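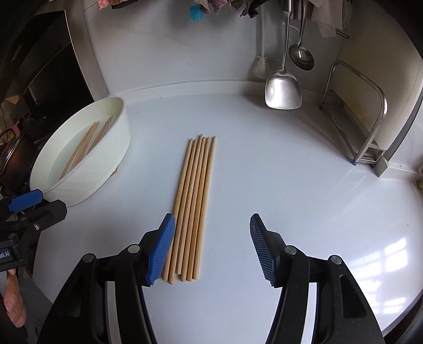 *Chopstick sorting at the kitchen counter, open day station 2.*

**Rana project: progress report to the Nemell fund**
May 2026

We held our first open day this spring, and this report is mostly about that. The short version is that it went better than we had dared to plan for! 177 people came through the Plometholm site over one long day, and a good many of them stayed well past the hour we had penciled in for each group.

## What we promised and where we are

In the February report we said we would open the kitchen room to visitors once the hand-held grippers could be used by someone with no training. We are there. The grip is lighter than it was, the blue ridged pads hold thin things much better than the smooth ones did, and a new person can pick one up and be working within a few minutes. The written guide for visitors is down to a single page.

Two items from February are still open. The second kitchen in the Livum building has no running water yet, so we could not use it on the day. The Spanish version of the guide is drafted but has not been checked.

## The open day

We ran three stations. At the first, visitors folded dishcloths with a pair of grippers. At the second they worked with chopsticks, moving them between a basin of water and the counter and lining them up side by side. The third was a talk with a screen, where people could watch recordings made by earlier groups and ask how a robot learns from them.

The chopsticks were the clear favorite. They look like nothing much, but a thin stick lying flat on a smooth counter is a hard thing to pick up with two fingers that can't feel, and people got very caught up in it. Several went back to the end of the line for another turn. One boy worked out that it is easier to come in with the fingers wide and close slowly, and then he taught that to his whole group (we have since put it in the guide, nearly word for word).

We logged 2515 separate pick-and-place moves across the first two stations. We had set ourselves a goal of 1000 and thought that was a stretch. Not all of them are usable. The first pass through the cloth recordings is finished and most are good; the chopstick ones are slower to check and we are partway through. Where two or more sticks were lifted together we are keeping the recordings and marking them, as the team at Rana would like to look at those by themselves.

## What visitors told us

We handed out a short comment card and got 100 back. People liked that it was a real kitchen with the usual things hanging on the wall, and they liked doing the work with their own hands instead of watching. The most common complaint was waiting. The line for station 2 ran out into the hall after lunch and we only had a few chairs there. A few people found the grippers tiring after ten minutes or so, mostly in the thumb. Left-handed visitors asked for a better way to hold the second one, and they have a point.

The questions at the talk were excellent. People wanted to know how many tries a robot needs, what happens when it drops something, and whether it would ever manage wet dishes. We gave plain answers, including "we don't know yet" more than once, and that seemed to go over well.

## Money

Spending for the day came to 21 percent of the outreach line. The largest costs were spare pads, printing and food. We replaced more pads than planned, and we would like to order a bigger batch before the next event. No change to the total is requested.

## Next

- Finish checking the chopstick recordings
- Add a second chopstick station, with its own basin, to cut the wait
- Try a softer thumb rest and a left-hand grip
- Get the Livum kitchen connected to water
- Have the Spanish guide read and corrected

We would love to hold another open day in the fall, and several visitors left their addresses asking to be told when it is. If anyone from the fund wants to come and take a turn at the counter before then, the room is set up and you would be very welcome.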